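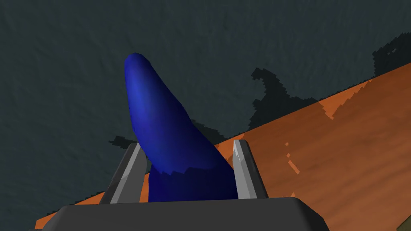 What is in the Pustton word list?
It holds 3,000 everyday words and short phrases gathered from old parish newsletters, each with its usual spelling, any odd spellings we came across, and a short note on where it turned up.

Pustton began in July as a small tidying job and rather grew from there. Aparecida Frota had been typing up newsletters for the Bezerra reading group, and she kept a running list of words that had slipped out of use - names for puddings, garden tools, bits of weather - which the rest of us kept asking to borrow!

Files
words.csv - the main list, one entry per line
sources.csv - the 87 newsletters, with village and year
notes.txt - queries we haven't settled yet, mostly about hyphens

Columns in words.csv
word, usual_spelling, other_spellings, source_id, remark

Please be a little patient with the remark column, as it was filled in by 7 different people and some of us do go on a bit. Blank means we had nothing to add.

Changes
Version 2, 26 October 2019: doubled entries merged, Nonard newsletters added, accents put right in sources.csv.

You are welcome to copy and share the list, and a mention of Pustton would be kind. Corrections go to Aparecida, ideally with the source_id.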